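The day the gripper did not let go

I want to write down what happened in our room at Bellport, while I still remember the order of the things. It is not a big accident. One finger was pinched, one sensor was broken, and we lost most of a day. But I think other small teams can have the same fault and not see it.

Our task is simple to explain. The gripper must take a soft object from the table, move it to the other side, and put it down. The people record the motion by hand first, and later the arm repeats it. For the arm we use a controller board from Ruddock and a small program of our own, which we call Gulia. Gulia reads the width between the fingers and decides if the object is held or not.

On the morning of 9 May 2026 we had 177 recordings ready and we started the arm. The first runs were good. In run 17 the fingers closed on the object, the arm moved, and then the fingers stayed closed. The command to open was sent, I saw it in the log. The motor did not follow it. My colleague put his hand near to take the object out, and at this moment the motor pulled tighter. He had a red mark on the finger for two days. I pressed the stop button, but the stop cuts only the arm. The gripper has its own power supply, and I am ashamed to say that I had forgotten this.

We first believed that the software was guilty. I read the code until evening and found nothing. Then we put the hand-held gripper and the pink handbag on the table again, because with this object the fault came most often. 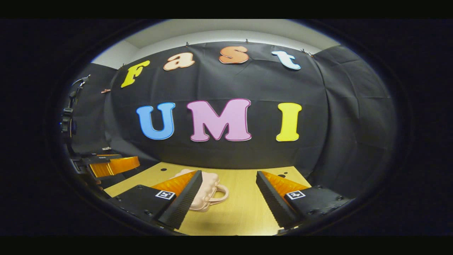

It is the width reading you should look at, wrote a reader from Zudutstead, to whom I had sent my log the same evening. A soft thing has no clear edge, so the number keeps shrinking as long as you squeeze, and your program thinks the grasp is not finished.

This was correct, but only half of the story. The handbag has a surface with round puffs, and they give way under the fingers. Gulia waited for the width to be stable and it never was. So it kept the close command active, and when the open command arrived, both of them were in the queue. The board took the older one. With a hard cup this can not happen, and all our tests before were made with hard cups. In the log I could see the close command repeated 159 times in one single grasp.

What we changed:

The close command has now a time limit of 2000 milliseconds. After this it is deleted, stable or not stable.

The open command empties the queue before it is executed.

The stop button cuts also the gripper supply. This was one cable and one relay, and it should have been there from the first day.

No hands between the fingers while the power light is on, also when the gripper looks completely dead.

The motor current is still not limited as I would like. The Ruddock board permits a limit, but when I set it low the heavier objects slip, and when I set it high it protects no finger. I will try in June with a different limit for each object, and write the values here if they are useful. The broken sensor is replaced, and the old recordings are all usable, so we did not need to repeat them.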